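Print this page
E-mail this page
Reading time: 3 minutes

PRESS RELEASE

Jatby puts a real sensor on the end of a simulated circuit, and would like people to stop trusting the simulation so much

Jatby has released version 16 of its serial bridge, a small program that lets a circuit drawn in a simulator exchange data with a real module plugged into the same computer. The new version is out in May, free for teaching use, and we would rather describe it plainly than sell it.

Bridges of this kind have been around for years and most of them promise too much. A student draws a microcontroller on screen, joins it to a virtual port, plugs in a temperature sensor through a USB adapter and sees a number appear. It is tempting to decide at that point that the design is finished. We have seen plenty of such designs built on a board afterwards, and a good many of them did not work the first time.

The usual trouble is timing. A simulated processor does not run at the speed of a real one. On a busy laptop it may fall well behind, then catch up in a burst, while the sensor at the other end goes on sending at its own pace. Most bridges hide this with a large buffer. The data arrives, it looks tidy, and the person at the keyboard has no idea that some of it is old.

Version 16 still has a buffer, as it must, but it now shows how full the buffer is and stamps each byte with the time it came in. If the simulation drops behind, a warning stays on screen until someone clears it. Some of our testers found the warning annoying and asked for a way to turn it off. There isn't one.

"I don't believe a simulator until I've seen it fail in the same place as the board," said Tuấn Bạch, who wrote most of the new timing code. "People ask me if this makes the bridge accurate. It doesn't. It makes it easier to see when it's wrong, and I'd be wary of anyone who tells you they've done better than that over a USB lead."

The release was tried against 27 modules, mostly cheap ones: card readers, satellite positioning receivers, Bluetooth boards, fingerprint readers and a handful of distance sensors. Of these, 17 worked without any change to their settings. The rest needed a different baud rate, a longer pause after power-up or, in two cases, a level shifter that the seller's page had said was not needed. The full list is in the download, failures included.
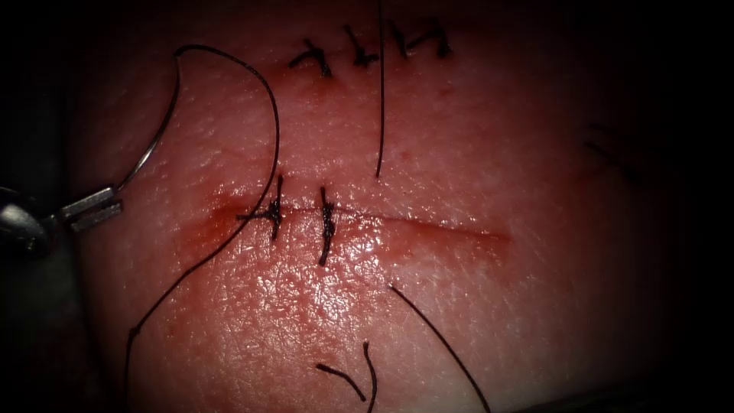
What it does not do

The bridge carries serial data and nothing else. It will not pass analogue voltages, and it will not help with parts that talk over I2C or SPI unless there is a separate adapter that turns them into serial first. We are asked for this often. Adapters do exist, including one from Clullmont that we used during testing, but each adds its own delay and the bridge has no means of measuring it.

Nor does it check wiring. A three-volt module joined to a five-volt adapter will be damaged just as quickly with our software running as without it.

Claims about saving money should also be treated with care. Nunisitz, which runs evening electronics classes, had hoped the earlier version would let it buy fewer development boards. It did for one term. The class then spent much of the next term finding out why working simulations would not run on the boards it did have, and the order for boards went back to its old size. Nunisitz still uses the bridge, mainly to show learners what serial data looks like before they pick up a soldering iron. That seems to us a fair use for it.

Other changes

Port numbers now survive a restart. The log can be saved as plain text. The Mạch plug-in, which drew live graphs and crashed a great deal, has been removed, and a simpler graph window takes its place. It shows the last 90 seconds and cannot be zoomed.

Users of version 15 should remove it before installing the new one, as the two fight over the same virtual ports and the older one generally wins.

Availability

Version 16 can be downloaded from the Jatby site in May. Teaching use is free. Commercial users need a licence, and the price has not changed. Questions about a particular module are welcome, but please attach a log.

ENDS

Print this page
E-mail this page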